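tondura-counter: README and house rules

Last revised 6/12/18. Maintained by Kaede Honda at Kukirex, who also wrote most of the rules, usually the morning after one of them turned out to be missing.

What is in the release

711 episodes of a two-finger gripper working at a counter in the Tondura mock shop, with plastic bags, clothes and folded cloths. Each episode is one folder. Each folder holds the wrist video, the joint log, a gripper log and a notes file. The notes file is plain text and was typed by the operator. Please read it before you write to us about an odd episode. The answer is often in there, with spelling of its own.

Episodes were recorded in two blocks. The first block uses the old folder names (kobori_ and a number) and the second uses the new ones (liston_ and a number). We meant to rename the old ones in March.

Ground rules for recording

These apply to anyone adding episodes, including people who have been here longer than the rules have.

1. One operator drives, one person watches. The watcher keeps a hand near the stop button and both eyes off their phone.

2. Nobody reaches over the counter while the arm has power. Power off, wait 5 seconds, reach. If you dropped something, it can stay dropped until then.

3. Start with the fingers open. An episode that starts with the fingers closed on something goes in the reject folder, however pretty the rest of it is.

4. Leave the shop shelves alone between takes. Straightening the bottles is a kind thought and makes a mess of the background statistics.

5. Loose cables get clipped or moved before the take starts. Tape is allowed. Tape on top of older tape is allowed once.

6. Maximum 60 minutes at the controls, then swap. The logs show very clearly who thinks this is for other people.

7. Soft items get a fresh starting pose each time. Pick the thing up, let it fall, and resist the urge to make it look nice.
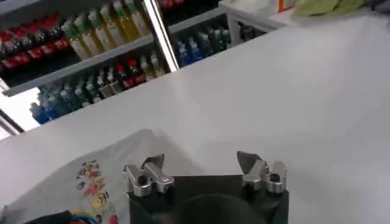
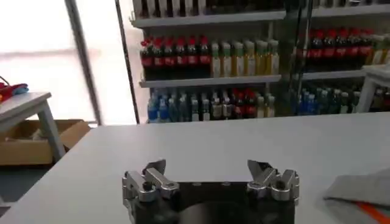
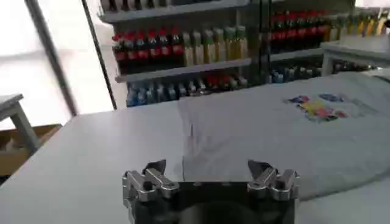 Good practice for labels

Labels live in labels.csv, one row per episode. Use the short word list in words.txt and nothing else. We began with free text and ended up with shirt, t-shirt, tshirt, tee and, in one row, garment (grey). Color goes in its own column and is spelled the American way.

The outcome column takes one of 4 values: done, partial, failed, stopped. Stopped means a person pressed the button. It is no reflection on the operator, and changing it to partial afterward is how you get your label rights removed. Mark what happened by the end of the episode. What the arm was plainly about to do does not count.

If two labelers disagree, keep both rows and set the review flag. Kaede settles these in batches and does not take appeals by the coffee machine.

People and privacy

No faces in the release. If someone walks through the background, the episode is held until it has been checked and trimmed. Trimming must keep the logs lined up with the video, so use trim.py and leave your favorite video editor out of it. Operators appear in the files by code letter only. The key is on paper, in a drawer, and the drawer locks.

Known problems

Windows are bright in the daytime takes and some of the video is blown out on that side. We have left it as recorded. Please do not send us corrected versions.

The gripper log in the Kobori block runs slightly behind the video. The offset is in each notes file, on the line that starts with lag. A few files say "lag: yes". For those, work it out from the first finger movement.

Labels on bottles and packaging were never meant to be read. If your model claims to read all of them, have a word with your model.

Using the data

Research and teaching are fine. Do not use it as your only evidence that a machine is safe near people. It was collected under the rules above, with a second person standing by, and your customers will not have one of those.

Split by recording session, never by episode. Episodes from one session share the same light and much of the same clutter, and a random split will give you a lovely score that you should keep to yourself.

Changes to the rules

Send a pull request against RULES.txt with one change in it. Say what went wrong and which rule would have stopped it. Requests to drop rule 6 have already been received.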